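Flanum phone update: your questions answered

Hello, and thank you for all the messages! Since the update for the Flanum began going out we've had a very full inbox, and a lot of you are asking much the same things, so Florin and I have sat down with a pot of tea and tried to put the answers in one place. If yours isn't covered, do write in through the help page and we'll add to this as we go along.

Which phones is this update for?

The Flanum and the Flanum Mini, whether you bought yours from a shop or through Ollow on a contract. The older Atia isn't included, I'm afraid. It had its last update in February and it will carry on working just as it does now, but there won't be any new features for it. If you aren't sure which one you've got, open Settings, scroll right down to About, and the name is on the top line.

How big is it, and will it eat up my data?

The download is 413 MB, so we'd very much suggest using your home wifi. The phone asks before using mobile data, and if you say no it simply waits until you're next on wifi and tries again, so you won't come home from a train journey to a nasty surprise on your bill.

How long does it take?

Allow 45 minutes from start to finish once the download is done. Much of that is the phone sorting through your apps one at a time, and the bar does have a habit of sitting still for ages and then leaping ahead. Please let it be, however tempting it is to hold the power button down! You can't make calls while it's going on, so pick a moment when you aren't expecting anybody to ring.

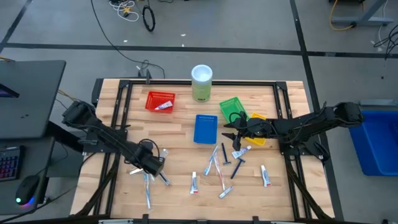
Toothpaste in the red basket, with a blue tray further along the table.

Do I need to back everything up first?

You don't have to, but we always do, and we'd feel much happier if you did too. Go to Settings, then Backup, then Back up now, and wait for the green tick. Photos are kept separately from messages, so check that both switches are on (plenty of people have the photo one off without knowing it). If you'd like a copy on your computer as well, plug the phone in with the cable and drag the photo folder across. It's old-fashioned, but it does the job very nicely.

How much battery should I have?

The update won't start below half, and we'd leave the phone plugged in the whole way through. Any decent charger will do. A few of you have asked about charging pads, and those are fine too, as long as the phone doesn't get nudged off in the middle.

It says there isn't enough room. What can I delete?

You need 2 GB free. Start with Settings, then Storage, and have a look at the list called Large files, where you'll very likely find some old videos or a film you downloaded for a holiday. After that, empty the bin in the photo app. Deleted pictures stay there taking up room until you clear them out, and for many people that alone is enough. 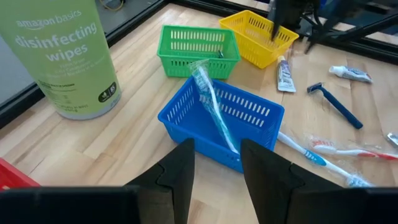
If you've done both of those and you're still short, take off one or two of the bigger games and put them back afterwards. Your progress is normally saved to your account, but do look inside the game first to be sure you're signed in, as a few of the smaller ones only keep it on the phone itself.

Why hasn't my phone been offered it yet?

Updates go out in batches, and phones on the Cozma network are in the second of two. Theirs starts on 3rd May. You can press Check for updates as often as you like, but it won't move you up the queue.

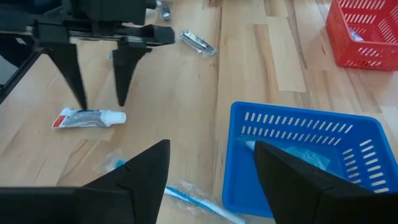 A few small toiletries and two baskets on a wooden table.

My alarm sounds different since the update. Can I get the old one back?

You can! Rodica, who looks after sounds on our side, has kept all the old tones in a folder called Classic. Open Clock, tap your alarm, then Sound, and scroll to the bottom. You'll need to do this for each alarm separately.

Can I go back if I don't like it?

Yes, for two weeks. Choose Settings, System, then Previous version. Going back wipes the phone, so make a fresh backup beforehand. Messages that arrived after the update will come back with it, but your home screen layout won't, and you'll have to set that up again by hand.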